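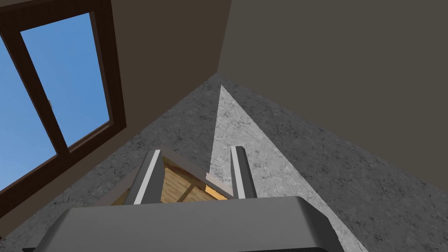
# The kitchen that never needs a mop

Somewhere on a rack in the back office of Imside, a two-armed robot opens a kitchen drawer at two in the morning. It does this 4,000 times before the staff come in with their coffees. No crumbs, no cat, no child leaning on the bench. The floor is mottled grey, the counters are white marble, and the sky outside the window is the blue you get on a postcard. All of it is software.

I went to see it because the company's brochure says a simulated robot cell "looks after itself", and I have been writing about automation long enough to flinch at that sentence. Dishwashers were going to look after themselves too.

The robot is called Wullska, and the kitchen goes by Gunawan. The idea is simple enough. You build the robot in the computer, let it fumble at drawers and doors until it improves, then load what it has learned into a real machine. Broken fingers cost nothing. Neither does marble. The sales pitch more or less ends there, which suits the sellers, as the next part is all labour.

## Setting up

The technician who walked me through a set-up began with the grippers, and we stayed on the grippers until lunch. Each has a pair of flat-tipped grey fingers that close on whatever lies between them. In the computer, somebody has to decide how hard they close, how much they slip, how far they open, and what happens when they meet a surface at an angle. None of those numbers arrives with the model. The shape comes from the drawing office and looks finished, and that is the trouble with it.

On the morning I visited, the friction setting on the fingertips had been left where a previous job put it. The right arm would take hold of the edge of a panel and hang on as though glued. It scored beautifully. In the overnight log it had 1,843 successful pulls, and the technician deleted every one of them while I watched.

"It was cheating," she said. "It didn't know it was cheating, but it was."

She set the friction down, closed the fingers on a test block, lifted, and watched the block slide out. Up a little. Lift again. This went on for most of an hour, and it is the same hour a fitter would spend with a spring scale and a rag on a shop floor, minus the rag. I asked how she knew when to stop. She has a real gripper bolted to a bench in the next room and she goes and tries it with her hands.

So the first thing you need to look after a robot that doesn't exist is a robot that does.

## The weekly round

Imside has a checklist for the cell, printed and taped to a monitor. I copied it down.

- Zero every joint and compare against the drawing.
- Open and close both grippers, empty.
- Run each drawer to its stop and back. Watch for shudder.
- Slide each door panel the full length of its track.
- Move the sun. Repeat the last two.
- Read the contact warnings. Read them properly.

The sun is there because the robot works by sight, and a hard wedge of light on a floor can look an awful lot like an edge. An early version of Wullska was trained in flat, even light and went to pieces the first time anyone gave it a clear afternoon. They now shift the sun before every long run. I thought this was the most sensible thing I heard all day, and also wondered why it had taken a failure to bring it about.

The contact warnings are duller. When two solid things in a simulation overlap, the software shoves them apart, sometimes violently. A drawer built a hair too wide for its cabinet will quiver forever, and a robot that trains on it learns to handle quivering drawers. There were 548 warnings in the log the morning I was there. I was told most were harmless. Most is a word I would not accept from my mechanic. 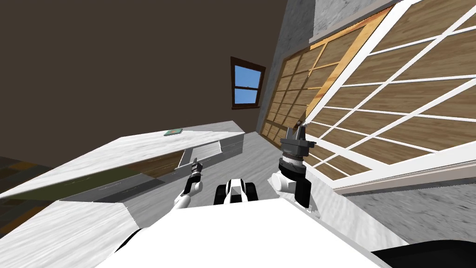

Sliding doors are where the hours go. A drawer has one direction to travel and a stop at each end. A pair of overlapping panels has a front and a back, a gap between them, and any number of slats and bars to snag a finger on. To save computing time, the software treats complicated shapes as simpler ones, so a lattice you can see through may be a solid slab as far as the gripper is concerned. The fingers reach for a bar and stop short against nothing at all.

The fix is to rebuild the hidden shape bar by bar. The technician did one while I sat there, and it took until the light outside the real window had gone. Then the whole run slowed to a crawl, and she had to take half the bars back out. Where a finger might reasonably go, she kept them. Elsewhere, slab.

I asked whether the choice was written down anywhere. She pointed to a text file. I asked who else had read it.

She laughed, so I'll take that as an answer.

## What the customer gets

Fornier, a fitted-kitchen firm with a small test room, has been running the results on a real pair of arms since December. I rang them. The drawers are good, they said, very good, better than the machine they had before. The doors are "getting there". On a humid day the wood swells and the panels bind, and the robot tugs politely at something that isn't going to move. Humidity is not on the taped-up list.

I don't think the method is a con. Practising on a screen saves a great deal of bent metal, and I would sooner see a machine learn its manners there than in my own kitchen. My complaint is with the brochure. A virtual cell needs zeroing, checking, adjusting and repairing like any other, and its faults are harder to spot: a worn bearing makes a noise, while a wrong number sits quietly in its box and hands you a good score.

Imside tells me the next brochure will be reworded. The draft I was shown says the cell is "virtually maintenance-free". The technician had circled it in pen.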